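Review: Trinder 6 garment folding policy on a two-arm cell

Trinder 6 is an imitation-learned policy for folding clothes, released by Zitance with weights and training code. It was trained on 1591 teleoperated demonstrations and predicts short chunks of joint targets for both arms. We ran it on jeans and tops.
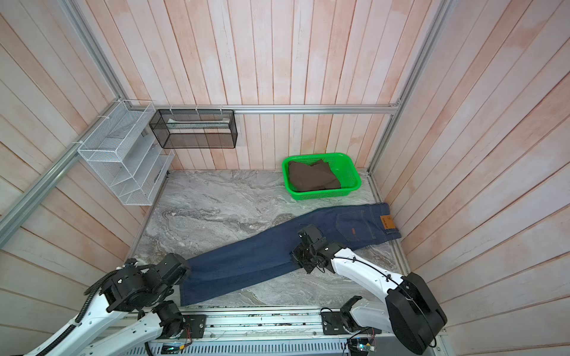 Fig. 1. Both grippers on the legs of the jeans.

Setup took 19 minutes once the cameras were calibrated. The documentation is thin on gripper offsets, and the default values were wrong for our fingers. Denim is the harder material: a twisted leg needs a regrasp, and the policy often repeats the same pull before trying another. 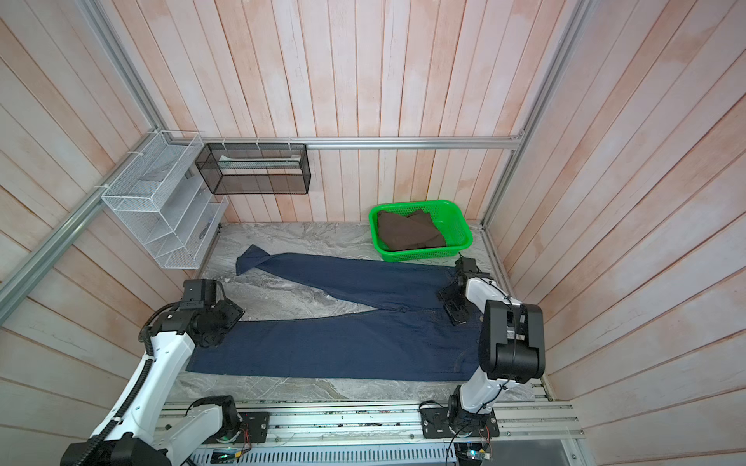
Does it need retraining for a new garment type?
Fine-tuning on 37 extra demonstrations was enough for us; without them, trousers were folded like towels.

Knitwear went better. Soft fabric tolerates a poor grasp point, and the wrist views matter more than the fixed one.

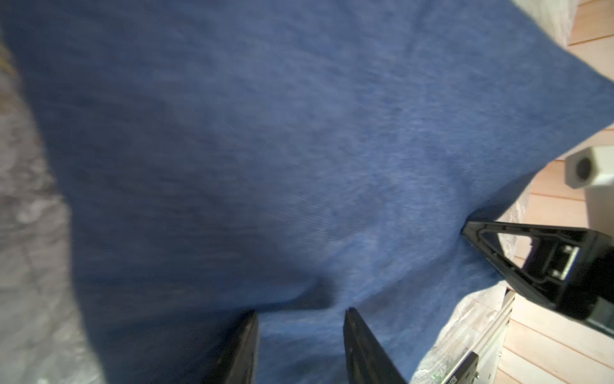 Photo: Wike Lab / Luvley Reviews

Seams remain the weak spot. Where the layers are thick, the commanded jaw width is too small 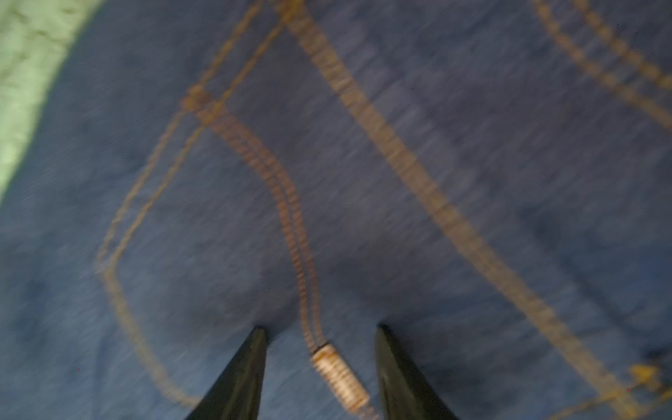
and the fingers tend to stall before closing. Raising the force limit helped, at some cost in speed. Version 6 is worth installing if you already have a calibrated cell.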